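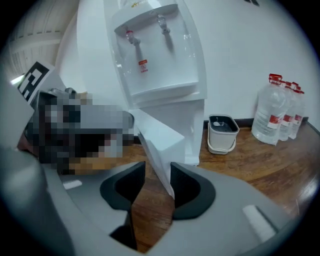 Pindoma floor-standing water dispenser, hot and cold

The Pindoma is a white dispenser for offices, waiting rooms and small workshops. It takes the usual large bottle, which is ordered separately. We sell it and we also rent it, and the machine is the same in both cases.

Taps

Hot water comes from the left tap, the one with the red collar. Please show this to new colleagues and to visitors with children. The drip tray should be emptied every evening and washed with mild soap.

Placing

Put the dispenser on a level floor, near a socket with earth. Leave a hand's width of free air behind it. Do not use an extension lead. After delivery the machine must stand upright for 2 hours before you switch it on.

Technical data

Width: 295 mm
Power for heating: 498 W
Cable: fixed, with plug

Cleaning and descaling

We advise descaling twice a year, more often where the water is hard. Customers near Liepiņa have quite hard water and usually book us for August, when their offices are quiet. You can do it yourself with Matix powder, one sachet for each treatment. Afterwards rinse the tank until the water has no taste.

Ordering

Delivery inside Prarklow is included in the price. For other towns please ask first. Questions about rental contracts are answered by Rasa Ramanauskas, in English or Lithuanian.

Article number: 3250
Page updated: 2019-04-06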